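Power strip

A power strip is a short housing with several electrical sockets in a row, joined to a cord that ends in a plug. It lets the user connect more than one device to a single wall outlet. Other names in use are extension block, socket board, multi-outlet and, in Australia, power board. In many offices people simply say "the extension", although this word means, strictly speaking, a cord with one socket at its end.

Power strips are used at desks, behind television sets, in kitchens, in workshops and in rented rooms where the wall outlets are few or in a bad place. They are sold in different lengths, with and without switches, and with cords from less than one meter up to several meters.

Construction

Housing

The housing is usually a long box of molded plastic made of two halves, a top and a base, held together by screws from below. White and black are the most common colors. The corners are rounded in most household models, so that they do not scratch furniture or catch on clothing. In workshop models the housing may be metal.

Inside, the simplest strips have metal rails that run the whole length. One rail carries the live side, one the neutral, and a third the ground, if the strip is a grounded type. Each socket takes its contacts from these rails. In cheaper products the rails are replaced by short wires soldered from socket to socket, and such joints are more sensitive to heat and to pulling.

Socket panels

The part around the socket openings can be of the same color as the housing or of a different one. Some makers use a colored panel for each socket, which helps the user to find the openings in poor light under a table. A white strip with three light blue panels side by side, and a row of three smaller light blue marks below them, is one such arrangement. 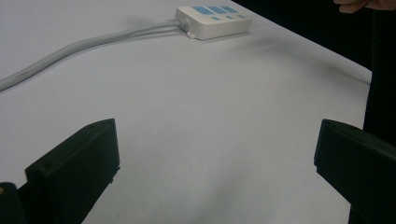 Color has no fixed meaning on household power strips. In hospitals and in computer rooms, however, colors are often used to separate circuits, and the rule is then written down by the institution. A user who moves a strip from one building to another should not suppose that the same color means the same circuit.

The distance between the sockets is important in practice. When they are placed close together, a large plug-in adapter can cover the neighboring socket, and a strip for three devices then serves only two. Some models therefore have wider spacing or sockets turned at an angle.

Switches and indicators

Many strips have one main switch, often with a small lamp in it. Others have a separate switch for every socket. Individual switches are comfortable where some devices must stay on, for example a router, and others are turned off at night. Small marks or raised shapes on the top face may be buttons, indicator windows or only decoration, and the printed instructions should be read before relying on them.

Cord and strain relief

The cord enters the housing most often at one of the short ends. At this place there is a sleeve or collar of plastic or rubber, called the strain relief. It has two tasks: it keeps the cord from bending sharply at the entry, and together with a clamp inside the housing it keeps a pull on the cord from reaching the electrical joints. The entry is the point that wears out first in most old power strips, and for this reason it is the first point to inspect.

The outer cover of the cord is usually PVC or rubber. Light colored covers show dirt and smudges quickly, but they also show scorching earlier than black ones do. A dark spot should be wiped with a dry cloth after the strip is unplugged. If it does not come off, or if the cover is hard or sticky there, the strip should be taken out of use.

Mounting

Strips intended for fixing to a wall or desk have keyhole slots in the base or tabs at the edges. A tab has the advantage that the screw can be reached without turning the strip over. Strips without slots or tabs are meant to lie on a flat surface, or to be held in a tray under the desk.

Regional types

The form of the sockets follows the national standard of the country where the strip is sold. A travel adapter changes only the form of the plug; it does not change the voltage. Strips with so-called universal sockets accept plugs of several countries, but they often do not give a proper ground connection, and in a number of countries their sale is restricted.

Ratings

Every strip has a maximum current or power, normally marked on the base. The rating applies to all the connected devices together and not to each socket. Heaters, kettles, irons and other heating devices use most of this limit alone, and they should be connected to the wall outlet directly. Lamps, chargers and monitors use little and are the typical load of a strip.

A strip should not be plugged into another strip. The first one in such a chain has to carry the current of all the devices, and it may be overloaded although each strip seems to be used lightly.

Use on desks and tables

On a table the strip is best placed near the far edge, with the cord led to the side in a wide curve. A tight coil holds heat, and a cord that hangs over the front edge is easily caught by a chair or a foot. The top of the strip should stay free of paper and cloth, and drinks should be kept at a distance.

In a short guide for office managers, Nataša Stojanović gives results from her own inspection of 226 power strips in rented offices. Of these, 94 lay loose on the desk or floor, and 9 had visible damage at the cord entry. She advises to check each strip in September, before the heating season, and to write the date of purchase on the base with a permanent pen.

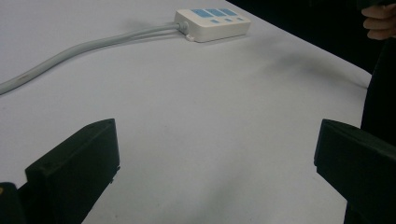 Manufacturers

Power strips are made by large electrical companies and also by many small firms that sell under several names. Among the smaller ones, Gindari produces mostly grounded models for desks, and Dimitriou is known for strips with long cords for workshops. The Flaveline series, sold by Sender, was introduced in November 2018 and has replaceable cords.

See also

Extension cord
Surge protector
Strain relief
Cable management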